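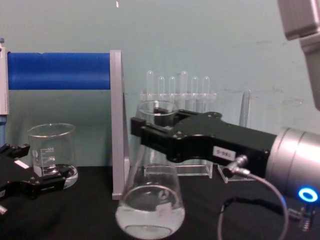 A clear glass Erlenmeyer flask on a black bench top.

Nic Giolla sets new inspection service for borosilicate laboratory glassware

DREDBRIDGE, December 23, 2025 – Nic Giolla, the laboratory glassware supplier, has extended its inspection and re-grading service to conical flasks, beakers and measuring cylinders. The service was previously limited to volumetric items.

Under the new terms, customers may return used glassware in batches of up to 400 pieces. Each piece is washed, dried and checked under polarised light for residual strain. Rims and bases are then examined for chips and scratches. Pieces that pass are marked with the month of inspection and returned in divided cartons. Pieces that fail are listed by type and fault, and are recycled unless the customer asks for them back.

A trial ran at the company's Dredbridge works from September with a single customer, the water testing firm Lernel. Around 700 flasks were inspected. The most common fault was surface scratching on the inside of the base, which can start a crack when a flask is heated on a plate.

"Most of the damage we see comes from stirring rods and stiff brushes," said Oduor Shirima, technical manager at Nic Giolla. "It builds up slowly and is hard to spot by eye on a wet flask."

Batches are normally turned round in 19 working days. Glassware that has held mercury, radioactive material or live cultures is not accepted. All other items must be emptied and rinsed before dispatch, and a signed decontamination form must travel with every carton.

Daithí Dolan, laboratory supervisor at Lernel, said the fault list had led to a change in washing practice. "We moved to softer brushes and stopped stacking flasks in the sink," he said.

Booking is handled through Wasimness, the company's online ordering system. Existing account holders will find the service under Repairs and Returns. Stopcocks, ground joints and coated bottles remain outside its scope.

Press contact: Nic Giolla press office, Dredbridge

ENDS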